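The Case for Leaving Decimal Places Out of Home Energy Reports

A home energy report arrives as a PDF of 10 pages. The first page has a letter grade, and the second has a table in which annual heat loss through the walls, roof, floor, windows and air leakage is given in kilowatt-hours to one decimal place. The rest consists of recommendations, each with a projected yearly saving given to the cent. I have read a large number of these reports, first as an assessor and later as a reviewer of other assessors' work. My position is that the decimals should go, and most of the last significant digits with them.

The calculation itself is simple. Heat loss through a wall is area times U-value times temperature difference, summed over the heating season. The area can be measured well. The temperature difference comes from a weather file and an assumed indoor setpoint. The U-value, in an existing house, is usually looked up. The assessor establishes the construction type and the year built, checks a table, and enters what the table says. No one has opened the wall.

The table values are averages over many walls. An individual wall departs from the average for ordinary reasons: insulation that has settled, studs spaced closer than the drawing shows, a section rebuilt after a leak, a cavity that was never filled because the crew ran short. A blower door test improves the air leakage figure considerably, but it says nothing about conduction. Infrared imaging will find a missing batt on a cold morning. It won't give you a U-value you can defend.

Valdemar Ásgeirsdóttir trained me, and he had a routine for new assessors. Two of us would survey the same house on the same afternoon, in separate cars, without comparing notes. The house he liked to use was in Laxdal, a split-level with an addition over the garage. My partner and I agreed on floor area almost exactly. Our totals for heat loss were far apart. I had treated the garage ceiling as insulated, on the strength of a patch visible beside the door opener track. She had treated it as uninsulated, on the strength of the build year. Both entries were allowed by the manual. Both reports came out of the software with one decimal place. 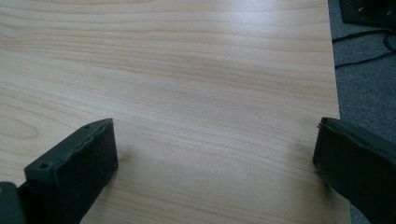 The usual defense of the extra digits is that they do no harm. The software carries them internally, so it may as well print them, and the reader can round. I don't accept this, for a reason that has to do with how the reports are used. Homeowners compare. A recommendation with a projected saving of $214.37 is placed above one with a saving of $209.80, and the homeowner does the first and puts off the second. The difference between them is far smaller than the uncertainty in either. The ranking is noise, and the printed cents are the only thing that makes it look like a finding.

Contractors compare as well. Berenice Xolalpa runs an insulation crew in Travard and has told me that customers hold the projected saving against her when the utility bill doesn't match. One of them had kept a spreadsheet. The projection assumed a setpoint that his household did not use and a winter that did not occur. Neither assumption appeared near the number. They were in an appendix under the heading Standard Conditions, in smaller type.

A second defense is more serious. Inese Ots, who has reviewed more files than I have, holds that rounding hides errors. If two versions of a file give 18,412.6 and 18,409.1, she knows that an input changed. If both print as 18,000, she doesn't. That is correct, and it is a good argument for keeping full precision in the assessor's file. It has no bearing on the customer's copy. Laboratories keep raw readings and report rounded results, and people manage to work with both.

What I would put in the customer's report is modest. Heat loss by component should be rounded to two significant figures. Savings should be given as a range, with the width of the range set by how the inputs were obtained. A U-value taken from a table should produce a wider range than one backed by an invoice for the insulation installed. Recommendations whose ranges overlap should be grouped, without a rank inside the group. The setpoint and the weather file should be stated on the same page as the savings.

The last item has met the most resistance. Software vendors have told me that space is limited, on a page that carries a drawing of a thermometer.

There is a cost to ranges. People like them less. When the office in Grusach tried a range format in November, several customers called to ask which end they should believe, and one asked for his fee back on the ground that the assessor had not finished. Ifor Prydderch, who took most of those calls, now favors a single rounded figure with the word "estimated" in front of it. I think that gives up too much, but it is a great deal better than cents.

It also matters what the money is for. A homeowner deciding whether to spend $3000 on attic insulation doesn't need to know if the saving is $214 or $260 a year. She needs to know that it is not $40. In most houses a competent survey can tell her that. It can separate the large losses from the small ones, identify the work that should be done first for moisture reasons, and rule out purchases that will never pay back. Those are useful results, and they survive rounding intact.

The current template is up to eight years old, depending on the office, and a revision is being drafted. Comments are open to anyone who holds a license. Mine asks for a change to the number format on page 2 and the relocation of one paragraph from the appendix. I would ask other assessors to send something similar, with a pair of their own duplicate surveys attached if they have them.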